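Search this site
Enter keyword
Go

Holiday let changeover safety checklist - Yorath Cottage

Print this page | E-mail this page

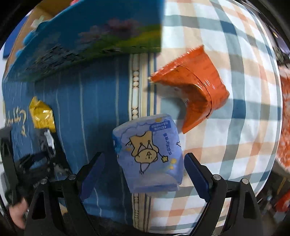

Fire comes first at every changeover, then gas, water and stairs, and the bedrooms last. Walk through in that order with the sheet in your hand and write a comment against anything marked No. Small supplies go on the same sheet under Bedrooms, down to the pocket tissues, such as the blue pack with the bear and stars on it. Keep paper goods away from the stove and the candle shelf.

Checked by: Jordan Hartley
Second check: Fergal Ó Dálaigh
Month: August

1. Smoke alarm, hall - tested by button. Yes.
2. Smoke alarm, upstairs landing - Yes. Sounder is quieter than the hall one. Cormac Duggan to replace the unit.
3. Heat alarm, kitchen - Yes.
4. Carbon monoxide alarm by stove - Yes. It had been moved behind a photograph. Put back on its bracket.
5. Fire blanket in place and pouch unopened - Yes.
6. Extinguisher gauge in the green - Yes. Pin and tag present.
7. Front and back doors open from inside without a key - No. Back door has a new deadlock that needs a key from both sides. Thumbturn to be fitted before the next guests. Key left in the lock until then.
8. Hob flames even on all rings - Yes. Back left slow to light.
9. Hot tap, bathroom - No. Too hot to hold a hand under. Rok Vasić turned the mixing valve down and will retest.
10. Stair rail firm - Yes, after tightening the lower bracket.
11. Blind cords, both bedrooms - No. Cleat loose in the back bedroom, cord hanging within reach of the bed. Cord tied up high, longer screws needed.
12. Bedside lamps, leads and plugs - Yes. One scorched 3000 W fan heater found in the wardrobe. It isn't ours. Taken out of use and labelled.
13. Outside steps and lamp - Yes. Moss on the bottom step, scrubbed. Lamp comes on at dusk.

General comments

Item 7 is the one that matters. The cottage shouldn't be let again with that lock as it is. Faustino Ventura has the order for the thumbturn, job 552, and will text when it is on.

The guest folder still gives the old meeting point by the log store. It should say the lane gate. Page to be reprinted - Jordan has the file.

Retest of items 2, 7, 9 and 11 to be signed on the back of this sheet.

We use cookies to remember your settings. Accept | Manage cookies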